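My locker finally closes (and other April victories)

You guys, I have a locker I can find things in! If you've been reading since the Vostville days you know this is a big deal. I'm a person who once carried the same banana to three shifts.

When I moved over to the Groltthorpe site they gave me a lower-row locker, number 275, and within a month it was a swamp. Two hoodies, a pile of receipts, single gloves, a lunch container I was scared of. I had to lean on the door with my hip to get the handle to catch.

So last week I stayed 23 minutes after shift – yes, I timed it – and took everything out onto the bench. I threw away more than half of it, which felt amazing. Then I wiped the inside down with a damp rag and a bit of dish soap, and left the door wide open while I sorted the keep pile.
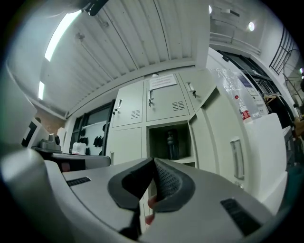 The locker room at Groltthorpe, pale green-gray doors and all.

I really like these lockers, by the way. They're metal, they have little louvered vents up top, and the lever handles are so much nicer than the padlock loops we had before. The fluorescent lights do nobody's face any favors but they're great for finding a lost earring!

What went back in: one hoodie, my work shoes in a cloth bag, a pouch with deodorant and hair ties and Band-Aids, and a magnetic hook from Semaan's hardware store (80 cents in the clearance bin, I bought 10 of them and gave most away). My keys live on the hook now. I keep reaching into my pocket for them anyway.

Drinks stand upright on the bottom and nothing goes on top of them, ever. I learned that one with a Stanley full of iced coffee and a clean shirt.

Zaid Rizk has the locker two doors down and asked if I'd do his next. I said I'd supervise. He has a rice cooker in there, so it may take a whole lunch break – I'll report back!

Next up is the trunk of my car. I opened it this morning and closed it again.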